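Running a Market Stall: handout for session 4
Pricing your food without losing your shirt

Hello again. Most of you asked me last time when we'd get to money, so tonight is money. I've kept it to the things I wish I'd had written down when I started out at Clultwood market, and I've left space in the margins so you can scribble. If you weren't at session 2, borrow somebody's notes on labelling, as I'm going to lean on them a bit.

What does it cost you?

Start with one batch, whatever a batch is in your kitchen. Write down every single thing that goes into it, including the oil, the salt and the greaseproof paper. People love leaving out the greaseproof paper! Add the gas or electric if you can get at it from your bills. Then add your time. I know, I know, you enjoy it. You'll enjoy it less in the rain at six in the morning, so put yourself down for an hourly rate you'd accept from somebody else, and don't change it when the total looks scary.

My own first proper sum was for chutney. I'd been selling it for two summers and was very proud of the takings, which came to 1259 pounds over the second one. Then my friend Margit Björklund sat me down with a calculator and we took off jars, lids, sugar, pitch fees and petrol. That left 703, and we hadn't even started on my hours. I went home and put the price up the same week. One customer grumbled and then bought a jar.

Fixed and variable

You'll see these two words in the reading. Variable costs go up when you make more (meat, flour, jars). Fixed costs stay put whether you sell a hundred or none at all (pitch fee, insurance, your gazebo). The mistake I see most is sharing the fixed costs out over a brilliant day. Share them over a poor one. If the stall still washes its face on a wet day in July with the car park half empty, you've got a price you can live with.

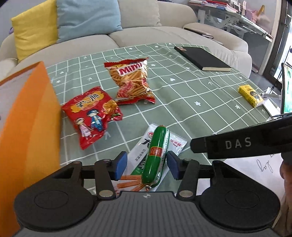
Which brings me to rounding. Have a think about coins before you think about anything clever. If you charge 2 pounds 85, you're going to be handing out fiddly change all day with cold fingers, and there'll be a queue. Most of the stalls I like charge whole pounds or halves. Round up, and if rounding up makes you wince, make the portion a touch more generous.

Looking at the neighbours

Do walk round and see what others charge, but remember you can't see their costs. The Isitz bakery stall sells rolls for less than I could make them, because they've got a shop and the ovens are on anyway. Sugawara, two pitches along, charges nearly double for pickles and sells out most weeks. I asked how, over a cup of tea, and got a long and very useful talk about tasters. Put tasters in your costs too, by the way. They're stock you've given away.

Offers

I'm a bit grumpy about offers. "Any 4 for a tenner" is fine if you've done the sum on the cheapest margin in the range, as that's the one people will pick. Never run an offer to get rid of something near its date without saying so on the sign. People don't mind being told, and they'll come back.

To do before next time

Cost one batch of one product, all the way down to the paper.
Work out your price on a poor day and on a good day and bring both.
Read the Plaver booklet, the chapter on stock sheets. Skip the bit on VAT for now, we'll do it together.

If you get stuck on the hourly rate, bring what you've got and we'll do it on the board. Please bring a calculator as well, the ones in the cupboard are all flat.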